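Home Stories People Homes Food Contact

The Man Who Listens to Pianos

25/04/2021
By the Lavstead Letter

9 min read

Thắng Lục has already put the kettle on when I get to his house in Lavstead, and he's already apologizing for the cookies, which are store-bought and perfectly good. He has a habit of tapping things as he passes them – the banister, the back of a chair, the side of the refrigerator – and it takes me a while to understand that he's listening to them. He has tuned pianos for most of his adult life, in this town and in Setport and in a good many of the farmhouses along the road between the two, and I suppose after that long you can't turn it off.

I had wanted to talk to him ever since he tuned the old upright at my mother's, a piano the rest of us had given up on years ago. He spent a whole morning with it. He didn't tell her it was a wonderful instrument and he didn't tell her to get rid of it. He told her it would be happy in G major and a bit grumpy everywhere else, and she has played almost nothing but G major since.

"People get embarrassed about their pianos," he says, when I remind him of this. "They open the door and the first thing they say is sorry. Sorry it's so bad, sorry we haven't called you, sorry there's a plant on it. I feel like a dentist. I tell them, I've seen worse this week, and usually I have."

He came to the trade sideways. As a teenager he had a summer job moving furniture for a firm called Henriques, which had a warehouse in Setport and a truck whose passenger door only opened from the outside. Pianos were the job all the movers hated. He hated them too, he says, right up until one December when the crew delivered a small grand to a retired schoolteacher, up three steps and around a corner, and she asked them to wait while she tried it.

"She played one chord and made a face like she'd bitten into a lemon. I thought we'd broken it. I was terrified! I was eighteen and I was already working out how many years I'd be paying for this thing. And she said, no, no, it's only the journey, it needs to settle and then I'll have the man in. And I said, what man?"

The man was an elderly tuner over in Pornbridge, who worked out of a shed behind his house and didn't want an apprentice. Thắng went to see him anyway. He went back the next week, and the week after that, and on the third visit he was handed a broom. He swept for most of that winter. In between he was allowed to sit on an upturned crate and listen, and now and then the old man would stop and ask him which of two notes was wrong.

"I always picked one," Thắng says. "It took me months to figure out that sometimes neither one was wrong. He just wanted to see if I'd say so."

I ask him what exactly he's listening for, and he gets up and takes me into the front room, where his own piano lives with its front panel off and leaning against the couch. (His wife, he tells me, has asked about the panel. It has been off since before the holidays.) Most notes on a piano have more than one string, and in the middle and upper part of the keyboard it's usually three. When those strings don't quite agree with each other, you hear a kind of wobble in the sound, a slow wah-wah-wah. He lets one string down a hair so I can hear it, and then brings it back up with the lever, and the wobble gets slower and slower until the note just seems to stand still in the room. I've played piano badly since I was seven and I had never once noticed it before. Now I hear it all the time, and I'm not sure I should thank him.

"That's the easy part," he says. "Getting three strings to agree is easy. Getting the whole piano to agree, that you can't do. It isn't possible. The arithmetic doesn't come out. So you take the little bit that's left over and you spread it around so thin that nobody minds."

He does this by ear. He has nothing against the electronic tuners, and he owns one, which he uses when there's a vacuum cleaner going in the next room or a baby who has opinions. But he finds he gets lazy with it. He looks at the little screen, he says, and forgets to look at the piano.

What he likes best is the houses. A tuner comes once or twice a year, for an hour or two, and mostly gets left alone in the living room while family life goes on around him, and over enough years he sees a lot. He has seen children start at the piano with their feet dangling and come back as adults to collect it. He has found the usual things under the keys – pencils, hairpins, coins, a great many paper clips – and also a set of baby teeth in an envelope, which he put back just where it was without mentioning it. One family on the Pornbridge road pays him partly in eggs. Another has moved three times in the years he's known them, and each time has bought the house with the piano in mind, going around with a tape measure while the realtor talked about the kitchen.

"They're the only ones who do it right," he says. "Everybody else buys the house, and then they buy the couch, and then there's one wall left and it's the wall with the radiator."

On radiators he can go on for some time, and does. A piano is mostly wood under a huge amount of tension, and wood drinks in the damp and gives it up again as the seasons turn. Heat on one side of it is a misery. So is a sunny window, and so is a fireplace, however nice it looks in the magazines. His advice, which he gives to everyone and which he says almost everyone ignores, is to find the dullest wall in the house, an inside wall where nothing much happens, and put the piano there. Then leave it alone. Don't keep moving it around to see how it looks.

He's interested in doors, too, which I hadn't expected. He tells me that he always tries a few doors when he comes into a house he doesn't know. If they stick in summer and swing loose in winter, then he has a fair idea what the piano has been going through. He'll ask to wash his hands before he starts, partly because he likes clean hands on the keys, and partly so he can see how the bathroom door sits.
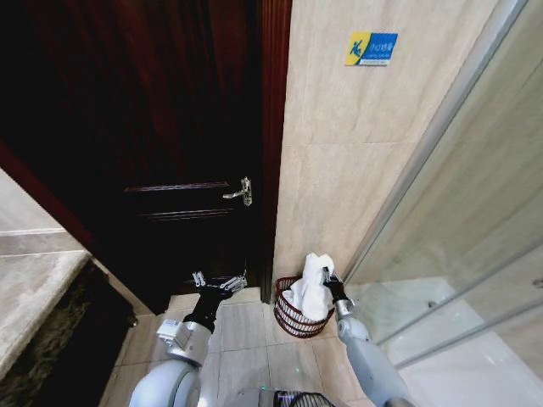

Page last changed: 25/04/2021

"You learn more from a door than from the owner," he says. "The owner says, oh, it's a very dry house. And then you have to put your shoulder to the door."

I tell him that mine sticks all year round, and he looks so concerned that I change the subject.

We talk instead about the people who taught him. The old tuner in Pornbridge kept working until his hands wouldn't let him, and then he used to ride along in the passenger seat and sit in the customers' armchairs with his eyes shut, and they'd bring him coffee. Thắng would finish a section and look over, and he'd get either a nod or nothing at all. Nothing at all meant do it over. When he died he left Thắng the crate as well as the tools, and it's still in the workshop out back, with a cushion on it now.

"I never got him to say it was good," he says. "One time he said, 'Well, that's a piano.' I was happy for a week."

He has no apprentice of his own at the moment. There have been a few young people who were interested, and one of them stuck with it for nine months before going off to study engineering, and still calls him up with questions about bass strings. He's hopeful about a girl a few streets over who came to watch him tune the piano in her school hall and stayed through her whole lunch. She didn't say a word until he was packing up, and then she asked whether he knew that one of the high notes was still off. He hadn't known. He went back and checked, and she was right!

"I told her to come by when she's a bit older," he says. "I told her to bring a broom."

He works less than he used to. On a busy day he'd once do up to four pianos, and he'd come home unable to bear the radio. Now he keeps it to two and likes to have time for a cup of tea after each. Some of his customers don't play any more and have him in all the same. There's a widower out past Setport whose wife was the pianist, and who asks for the piano to be tuned every spring, and then asks Thắng to play something on it before he goes. Thắng isn't much of a player, he says. He knows a couple of hymns and most of a waltz. He plays the waltz, and the man stands at the window with his back to the room, and then they talk about the garden.

I ask if he ever plays for himself, and he says not really, or only when he's waiting for something, the oven or the phone. But when I've found my coat and we've said our goodbyes (twice, with the rest of the cookies pressed on me in a paper napkin), I stop at the end of the path to hunt for my car keys, and I can hear him through the front window. It's the waltz. He gets to the place where he doesn't know it and goes back to the beginning.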